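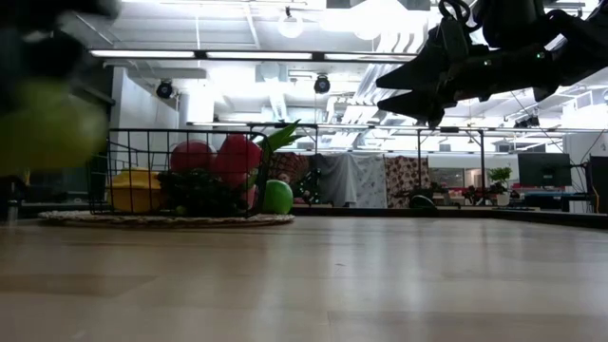

Rent the Arm, Keep Your Opinions

Filed under: Opinion / Machines at Work

14 comments | 63 shares

I have been asked more times than I can count whether a small outfit should sign up for one of these robot arm rental plans, and I always give the same long answer, so I may as well write it down and save my neighbors in Kimville the trouble of buying me coffee (though the coffee was nice).

The plan I know best is the one Hofstetter sells under the name Disance. You pay 240 dollars a week, they bring the arm and the gripper, and someone comes out for a day to help you get going. Practice goods come with it too, the pretend peppers and pineapples, and I have grown fonder of those than a grown person should. A wire basket full of toy produce looks silly until you think about what it asks of a gripper. Round things next to leafy things, all crowded together, with thin bars to catch a fingertip on. I'd much sooner see a machine tried on that than on a neat row of wooden blocks!

My friend Edeltraud Danzer, who packs vegetable boxes over in Grostier, took the plan in June and we have argued about it ever since. She thinks the price is fair. I think the price is fair for the arm and a little steep for the help, because one day of training isn't much when you have 2 people on the floor and both of them also answer the phone. She asked for a second visit and was quoted another 120 dollars, and she paid it, and she says she would pay it again. Well, that's Edeltraud.

What I do like, very much, is that the terms let you send the thing back after any Friday with no penalty. Inès Guillot, who handles the accounts at Hofstetter, walked me through the contract line by line and never once hurried me, and I wish my phone company had someone like her. My one grumble there is the 50 dollar charge for replacing practice goods. Toy fruit gets squeezed. Squeezing it is the whole job, and the charge ought to be folded into the rent.

So if you pack soft, lumpy, odd-shaped things for a living, I'd say try it for a few weeks, and ask for that second visit before you sign, while they still want your business.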